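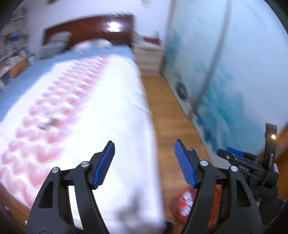

Why Do We Dream?

Last night you probably flew, or got chased by a giant sandwich, or showed up at school and found out your teacher was a duck. Then you woke up, and by the time you got to breakfast the whole thing had melted away. So what was going on in there?

Your brain doesn't switch off when you fall asleep. Some parts of it slow down and some parts get busier! Scientists can see this by placing small sensors on a sleeper's head. The sensors pick up tiny electrical signals, and a computer draws them as wiggly lines. In deep sleep the wiggles are big and slow, like ocean waves. Later they turn small and quick, almost as if the person were awake.

That quick kind is called REM sleep. REM stands for "rapid eye movement," and it means just what it says: your eyes dart around under your closed eyelids. You can dream at other times of the night too, but the long, wild, story-like dreams mostly happen in REM.

If you're dreaming about running, why don't you run right off the mattress? Your brain has that covered. During REM it sends a message down to your muscles telling most of them to stay loose and still. Your eyes keep moving, and so do the muscles you breathe with (phew!), but your arms and legs mostly rest, apart from a twitch or two.

Now for the big question: what are dreams for? Scientists are still arguing about it. Some think dreams are part of how the brain sorts through memories and decides which ones to keep. Others think dreams let us practice for scary or tricky moments while we're perfectly safe. It could be a bit of both, or something we haven't thought of yet.

Do animals dream? We can't ask them, but lots of them have REM sleep, including cats, dogs and rats. If you've seen a sleeping dog paddle its paws, you may have wondered if it was chasing something. Maybe it was!

Try it: keep a dream diary

Put a notebook and pencil where you can reach them from your pillow. When you wake up, lie still for a minute and think back before you sit up. Then write down anything you remember, even if it's only a color or a feeling. Drawings are great too.

Yara Nimri, age 11, kept a diary all through June and sent us her favorite: "I was mayor of a town called Clollen and everybody had to hop on Wednesday."

Words to know
REM sleep: a stage of sleep when your eyes move quickly and many dreams happen
Sensor: a device that picks up signals, such as heat, light or electricity

Written by Rokeya Ranasinghe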